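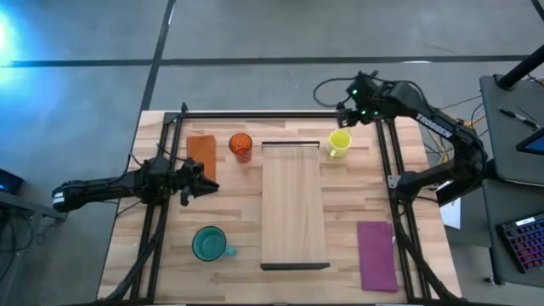
Photo: Noemi Pruitt

Mismatched mugs get a second life at the Watness table share

Got a mug that doesn't match anything in your cupboard? The Watness Neighborhood Center wants it! Its table share is back for August, and the shelves are already filling up with the kind of cheerful, colorful odds and ends that make a kitchen feel lived in.

The idea is simple. People drop off cups, tumblers, mugs and cloth napkins they no longer use, and anyone setting up a home (first apartment, new roommates, a move after a rough year) can come in and put together a set for free. There are no forms, and you can take your time choosing.

Color is the big thing this year. Organizer Paloma Yazzie has been mixing pieces at the wooden table in the front room, and she is very much against beige. A teal mug and a bright yellow-green one, a textured orange-red tumbler, an orange-brown cloth on one side and a purple-magenta one on the other, with a long wooden box down the middle: it shouldn't work, and it looks terrific.

"I grew up in a house where every cup was different and everybody had a favorite," Yazzie said. "You'd fight your sister for the green one. I want people to go home with something worth fighting over."

Last year the share handed out 885 pieces, and the goal this time is to send 60 households home with a full table setting. Napkins are what the center needs most. Plain cotton is great, bold colors are even better, and a faint old stain won't get anything turned away as long as the cloth has been washed and folded. Chipped cups can't be accepted, but the pottery class on Aguirre Street will happily take them for mosaics.

The wooden boxes have turned into a bit of a hit too. The woodworking group has made 27 of them so far, and people have come up with uses none of us had thought of: bread, mail, seedlings on a windowsill, a whole family's worth of TV remotes. One goes home with each larger set while they last. If you have pale scrap wood sitting in the garage, the group would love to hear from you (boards at least as long as your arm, please, and no paint).

Noemi Pruitt, who came in for two mugs and left with six, has already promised to come back and help with washing up. "I kept finding one more I liked," she said. "My shelf is ridiculous now and I'm so happy with it!"

Drop-off runs from 9 a.m. to 4 p.m. at the side door, with parking behind the building. Choosing hours are noon to 6 p.m. in the front room. Bring your own bag or box for carrying things home, and some newspaper for wrapping if you can spare it.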